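Gripper Comparison, Oven Station - Pre-Run and Post-Run Inspection Checklist

Site: Forsberg test room, folding table station
Grippers on trial: Vodetti parallel, Linosano parallel
Wrist camera: Zevero
Revision: March

Status codes: OK, FIX (fixed during inspection, see comment), OPEN (carried to the next inspection), N/A.

Fill in one sheet per gripper. The comments below are from the Vodetti sheet. Where an item was also checked with the Linosano fitted, the comment says so. Cycle counter at start of inspection: 1047. Cycle counter at last entry: 1595. The trial ends for each gripper at 2000.

Section 1. Power and stop

1.1 Emergency stop pressed and released, arm drops to hold and stays there.
OK. Tested from both ends of the table.

1.2 Controller starts without faults.
FIX. One communication fault on first start. Reseated the connector at the controller and restarted twice with no fault. If it comes back, change the cable before changing anything else.

1.3 Toaster oven unplugged, plug in sight of the operator.
OK. The oven stays unplugged for the whole trial. The comparison is about door and bowl handling only.

1.4 Speed limit set to the trial value for both grippers.
OK. The limit had been left at the Linosano value, and the two were the same this time. Check it anyway.

Section 2. Arm and cables

2.1 Arm base bolts tight, paint marks lined up.
OK.

2.2 Cables clear of the arm through the full reach.
FIX. The loop near the wrist was long enough to touch the table at the lowest pose. Shortened it by moving one tie. Ran the arm slowly from the home pose to the bowl pose and back, and nothing caught.

2.3 Ribbed cabling free of cuts, kinks and flat spots.
OK. Run a gloved hand along it. Looking is not enough, the worn side usually faces the arm.

2.4 Floor cables out of the walking path.
OPEN. They are out of the path on the operator side. The wall side still needs a cover.

2.5 Wrist joint play at full reach.
OK. None felt by hand with the brakes on.

Section 3. Gripper

3.1 All linkage screws present and snug.
FIX. One pivot screw took a quarter turn. The others did not move. Do not use the long key for this, it is easy to over-tighten the pivots and the linkage then binds near the closed end. Linosano: none loose.

3.2 Fingers straight, tips free of burrs.
OK. Light polish on the tips where they meet the rail. No burr caught on the cloth.

3.3 Fingers open and close fully, five times, no load.
OK. Smooth both ways. The Linosano hesitated on the first close and was fine after that. Noted on its own sheet.

3.4 Finger tip clears the rail in the approach pose.
OK after one change. The limit is 3 mm of clearance with the gripper at its approach height. Measured with a feeler gauge at the middle and at the right end. The right end was tight, so the approach pose was raised a little and saved under a new name. Both grippers now use the same saved pose.
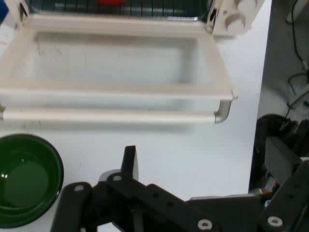

Item 3.4, wrist camera view: finger tip pointing toward the white rail.

3.5 Gripper mounting plate flat to the wrist, no gap.
OK. Clean both faces every time the grippers are swapped. A crumb between the plates was enough to throw off the pose check earlier in the trial.

3.6 Force setting matches the sheet.
OK. The two makers use different scales, so the numbers on the two sheets will not match. We set each one with the same spring scale on the same handle and wrote down what the controller showed.

Section 4. Wrist camera

4.1 Lens clean.
FIX. Fingerprint on the lower half. Use the dry cloth only.

4.2 Camera bracket tight, no rotation by hand.
OK.

4.3 At least one finger in view with the gripper in the working position.
OK. With the Vodetti on, the linkage takes up a good part of the lower picture. The finger can still be picked out against a white background. The Linosano sits further back and leaves more of the table in view. For this station we would call that a point for the Linosano, but a small one.

4.4 Rail edges readable at close range.
OK with comment. Two white rails over a pale surface do not give the detector much to work with. It finds the thicker one by the highlight on it and by the soft shadow under it. When the room lights on the operator side are off, the upper rail is missed more often. Leave all room lights on during counted cycles, and write it on the sheet if one is out.

4.5 Stray shadows in the working view.
OPEN. A soft shadow between the rails has been taken for an edge before. Tried masking the upper right part of the view and it helped. The mask has not been tested with the Linosano yet, so it stays off for the comparison.

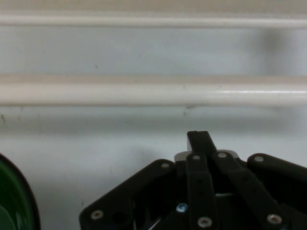 Items 4.4 and 4.5: both rails in view, gripper at lower right, blurry shadow between the rails at upper right.

4.6 Image delay within limit.
OK. Checked with the blinking lamp test, both grippers, same cable.

4.7 Exposure locked.
FIX. It had gone back to automatic after the controller restart in 1.2. This has now happened after every restart, so it should be treated as normal. Lock it again each time, before the first counted cycle. With automatic exposure the white parts wash out as soon as the black linkage moves into view.

Section 5. Table and objects

5.1 Folding table legs locked.
OK. Push the table from the end and watch the legs.

5.2 Table top wiped.
FIX. Crumbs and grit under the working area. The scratches and scuffs do not matter for the grippers, though the fixed camera now and then marks the longest one as an object. It is on the ignore list.

5.3 Oven feet on the tape marks.
OK. It moves a little over a long session, always in the direction the door is pulled. Recheck at each break.

5.4 Oven door opens fully and stays down.
OK. Hinge feels the same as at the start of the trial. No cracks in the glass.

5.5 Rack seated in its guides.
OK.

5.6 Green bowl free of chips on the rim.
OK. Replace the bowl if there is a chip anywhere the fingers might grip. A chipped rim changes the result and also leaves hard bits on the finger tips.

5.7 Red bowl on the rack, bread slice standing in the bowl.
OK. The slice should stand with its broad face toward the door opening. Use a fresh slice when the old one will no longer stand by itself.

5.8 Nothing else within reach of the arm.
OK. Tools go back in the case, including the key from 3.1.

Section 6. Start pose

6.1 Gripper open, just above the table, to the side of the green bowl away from the oven.
OK. Same pose for both grippers, loaded from the file. Do not jog to it by eye.

6.2 Oven door down, handle clear of the fingers.
OK. This is the closest the open door gets to the gripper during setup. Look at it from the operator side before giving the start command.

6.3 Fixed camera sees the gripper, the green bowl and the oven opening together.
OK. Knobs and side vents are also in view - not needed, but handy for checking that the oven has not turned on the table.

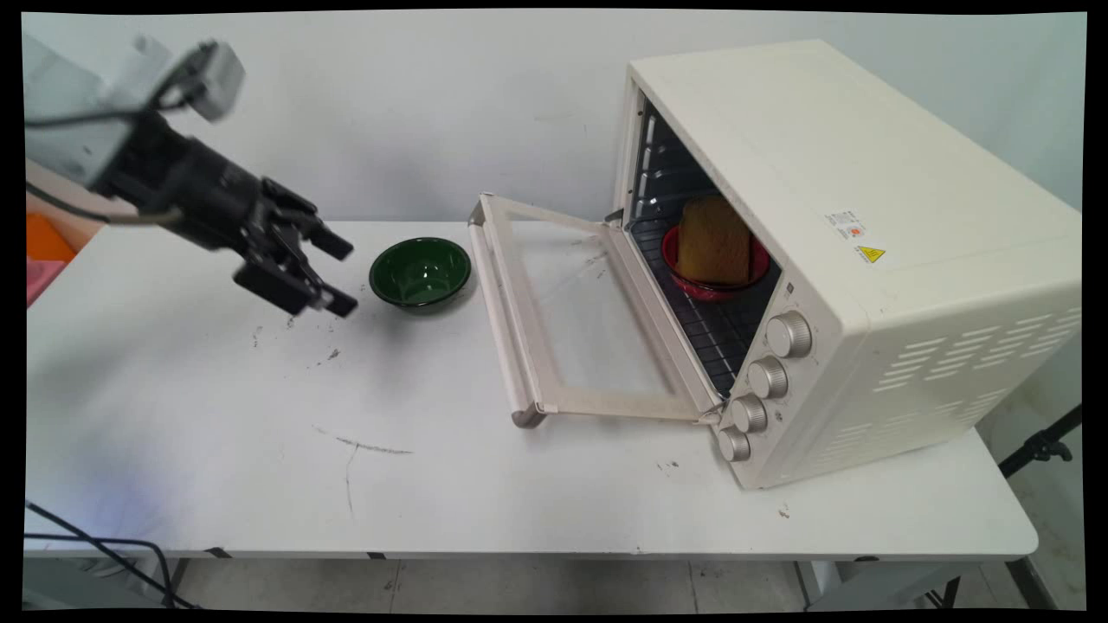
Can the Vodetti and Linosano be run from the same program without changes?
Only the arm poses can be shared. The open width, close width and force setting have to be loaded separately for each gripper, and the tool length must be updated at every swap.

Section 7. Post-run checks

7.1 Counter written down before power off.
OK. The count is lost if the controller is switched off first. We lost one session that way and had to run it again.

7.2 Drops, slips and missed grips entered with the cycle number.
OK. A slip is any movement of the bowl in the fingers after the lift starts. A missed grip is a close with nothing held. If you are unsure which it was, watch the recording before writing it down.

7.3 Motor housing temperature by touch.
OK. Warm, could keep a hand on it. Linosano was about the same.

7.4 Linkage screws checked again.
OK. The screw from 3.1 had not moved. Put a paint mark on it.

7.5 Finger tips wiped and looked at under the lamp.
OK. The polish is a little wider than at the start. Keep the old tips in a labeled bag when they are changed.

7.6 Recordings copied and opened on the second computer.
FIX. The first copy stopped partway. Copied again, opened the first and last file, both play.

Comments on the comparison so far

Both grippers pass the clearance check in 3.4 with the shared pose. The Vodetti needs less care at startup but blocks more of the wrist camera. The Linosano gives the Zevero a better view and has had no loose screws, but the first close after power on should not be counted. We have not compared them on the door with the force setting turned down, and no preference should be written into the purchase note until that is done.

Carried to next inspection

2.4 Cable cover, wall side.
4.5 Camera mask, repeat with the Linosano fitted.
3.3 Linosano first close, repeat after a full night powered off.

Sheet closed 4:40 p.m.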